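The gripper that wouldn't let go

February 12, 2022

I said in January that I would write up the fault with the right arm once I was sure what had caused it. I'm as sure as I am going to get, so this is the write-up. It is long and mostly about a cable.

For anyone new, I run two small arms side by side and use them to practise household jobs: picking up cups, moving things from one end of a table to the other, that sort of work. The controller boards are from Ronus and the wrist units are the older Lurnen type, the ones with the plug on the side of the housing. I drive them by hand for a while, record the moves, then let the software repeat them. I have been at it for two years and most days nothing happens worth writing down.

The job that evening was a mug. Reach over, close on the handle, lift, carry it a short way, put it down, open, back off. I had run it plenty of times that week. On this run the right arm did everything up to putting the mug down, and then the fingers stayed shut. The software thought they had opened. It carried on to the next step and backed the arm off at normal speed with the mug still held.

The mug went over the front edge of the table, hit the table leg and then the floor tiles. It was a blue one I'd had since college and it broke into more bits than I would have guessed. I had shoes on, luckily. The arm then went back to its start position and reported a successful run, and that was the part that bothered me most.

I pressed stop, swept up, and did what I always do, which was to assume it was my own code. I spent four evenings on that. I went through the log line by line and could find nothing wrong. The open command was sent. The wrist unit said it had received it. The position reading came back as fully open, when I had been standing there looking at a closed gripper.

What I should have done first was move the cable about. On the fifth evening I did. I held the arm still, sent open and close over and over, and bent the lead gently near the plug with my free hand. (Don't do this with your fingers anywhere near the gripper. I used a wooden spoon to push on it.) With the lead bent one way it worked every time. With it bent the other way, the fingers stopped answering, and the reading stayed at whatever the last command had asked for.

So there were two faults. The first was a tired wire just inside the connector, where the cable bends each time the wrist turns. The second was that when the wrist unit loses its position signal, it doesn't say so. It fills in the value it was told to reach. I only found that by reading the Lurnen manual properly, where it is mentioned in a footnote near the back.

I have a new lead on it now and I've left more slack, so that the cable makes a loop before it runs down the forearm. The old one went nearly straight from the plug and took all the strain at one point. I've gone back to the mug job with a different mug, a teal one, and kept the speed down.
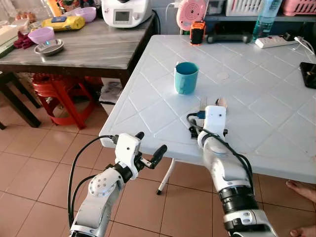
Defne Kılıçarslan wrote to me after my January post to say that a longer loop only moves the problem along. Her view is that any cable crossing a turning wrist will fail sooner or later, and that the thing to fix is the software believing a number it has no reason to believe. She had the same silent failure on a Vörös gripper and lost a glass jug to it. Her advice was to measure the motor current when the fingers close and again when they open, and to refuse to move the arm if the two look the same.

I think she's right, and I was a bit slow to admit it. I had been treating the cable as the fault and the false reading as a nuisance. If the reading had been honest I would have had a stopped arm and a whole mug.

These are the changes I've made.

The arm now checks current after every open command. If it hasn't dropped as it should, the arm stays where it is and beeps. It took me an evening to find a threshold that didn't trip on its own, and I may still have it too sensitive.

Backing off is now two moves. The first is short and slow, straight back from the object, and then there is a pause. The second is the full-speed one. If something is still stuck in the fingers I have time to see it and hit stop.

The stop button has moved. It used to sit behind me on a shelf, which was silly, as I had to turn away from the arms to reach it. It's now on a lead clipped to my belt.

Both wrist leads get swapped at 1,000 runs, whether or not they look worn. The one that failed had done more than that. From the outside it looked perfectly fine, and it was only when I slit the sleeve that I found the broken strands. I bought the replacements from Kemside, who sell them singly, and I have put a spare pair in the drawer.

I've also stopped trusting the success count. I used to leave the arms repeating a job while I got on with something else in the next room, and look at the total afterwards. That total was made of the same bad readings. I've thrown away 300 recorded runs from January because I can't tell which of them were real. It was annoying to do, but I'd sooner have a smaller set I believe in.

One thing I haven't solved is what happens if the lead fails half way through a lift. The current check only runs after an open command, so a fault in mid-air would go unnoticed until the arm tried to let go. Defne reckons I should check all the time and not just at the end. I tried that on the left arm and it made the movement jerky, I assume because the board was too busy. I might try checking every tenth step instead.

The left arm has never shown the fault, but its lead is the same age as the one that failed, so I changed that as well. I kept both old ones. If anyone wants a look at the broken strands under a magnifier, leave a comment and I'll try to get a clear close-up this weekend.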